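Folding a knit T-shirt: table gallery

Wuver keeps a short set of notes on laundry work for its rental wardrobe in Fultovness. The stock is more than 900 garments, mostly plain cotton knits, and all of them are folded by the same method before they go back on the shelf. This page covers the lavender T-shirt. Other garments have their own pages.

The fold is made on a hard, smooth tabletop. Knit fabric slides on it with little drag, and a layer can be squared up without lifting the whole shirt. A padded ironing surface grips the cloth and tends to stretch the hem. 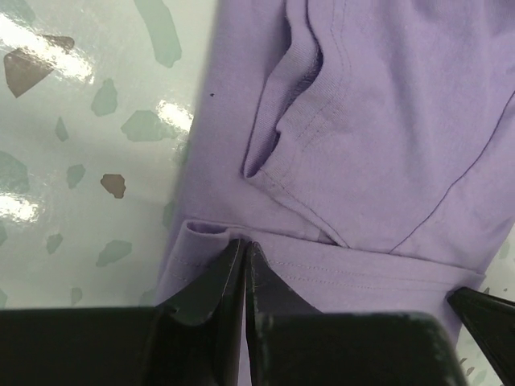

Photo: Okon / Wuver garment notes

Hem, held at the edge. The bottom hem has a double row of topstitching and makes a firmer place to hold than the single-layer body. A small roll has formed at the left end of the hem. Rolls like this one should be opened flat before the next fold, or they press into a hard line under the weight of the stack.

Seams are the other reference. On a plain shirt with no print, the curved seam and the long diagonal one are the quickest way to tell which panel is on top. Smooth outward from a seam toward the open cloth — working toward the seam pushes slack into it and leaves a ridge.

Finished size for this stock is 25 cm wide. The length is folded in 3, with the hem inside. A shirt that comes out wider than the shelf divider is opened completely and started again. Correcting only the last fold moves the error into the sleeve.
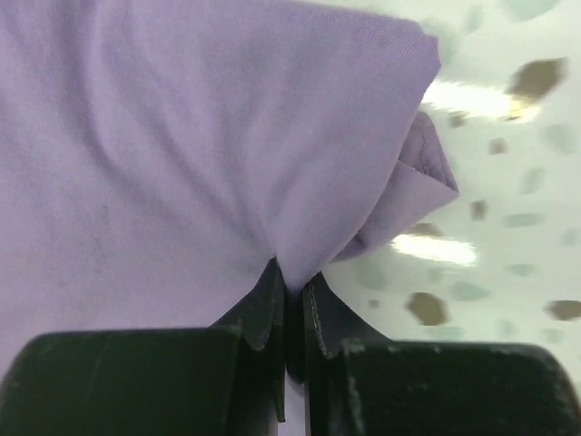
Pulling from a single point draws the cloth into wrinkles that run toward the grip. They are shallow in a jersey knit and normally smooth out by hand once the tension is released. Flaps with a stitched edge are laid back in line with the body before the shirt is turned.

Marks are checked at the same stage. A faint gray streak may be dirt or only a shadow in a crease, so the cloth is flattened and looked at again under the table lamp. Anything that remains goes to the spot-cleaning bin and is left unfolded.

Shelving: pale colors on the upper 2 shelves, folded edge facing out. The September recount uses the same order.

Related pages: long-sleeve knits — Son shelf labels — spot cleaning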